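For Small Congregations, a Shared Minister and a Shared Calendar

By Itziar Campos
March 16, 2021

The Ritden Fellowship has held Sunday worship on Urquhart Street in Plakbridge for longer than any of its present members can remember. Since last June it has done so without a resident minister. The Reverend Flora Cowie now serves Ritden and a second congregation, Druronura Chapel, on the far side of the county, and she preaches at each on alternate weeks.

Arrangements of this kind were once regarded as temporary. Church bodies that provided a house and a salary for every pulpit expected to fill a vacancy within months. Smaller congregations now find that the search can last for years, and many have begun to plan for a shared ministry as a settled condition of their life.

At Ritden, where 40 members attend in person or by telephone, the change required a new written agreement. It sets out who may lead prayers in the minister's absence, who visits the sick, and how the cost of travel is divided between the two churches. Lewis Cairns, the clerk of session, drafted the document over the winter.

"The difficult paragraph was the one on funerals," Mr. Cairns said. "Families want their own minister, and they want her on a particular day. Both churches had to accept that one of them would sometimes wait."

Lay preaching has grown as a result. Kenneth Tennant, a retired surveyor, completed a course of study last year and has given 15 sermons. He writes each one out in full and reads it aloud at home before submitting it to Ms. Cowie, who returns it with notes in the margin.

Druronura Chapel has taken a different course. Its members prefer a service of hymns and readings when the minister is away, and they have declined to appoint a lay preacher. Gregor Leckie, an elder there, said the congregation values silence and sees no need to fill it.

The two churches continue to keep separate accounts. They do share a clothing ministry, which receives donated garments at Urquhart Street and offers them without charge to any household in the district. It served 200 households last year.

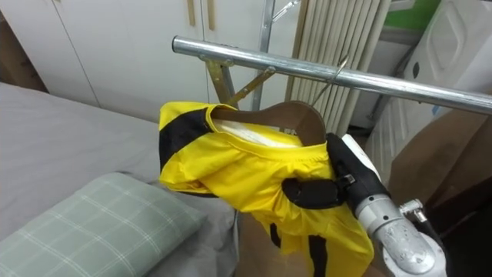

A yellow garment with black stripes on a wooden hanger.

Ms. Cowie will meet with both congregations in June to review the agreement. Ritden has asked for an additional communion service each quarter. Druronura has asked that the hour of worship remain unchanged.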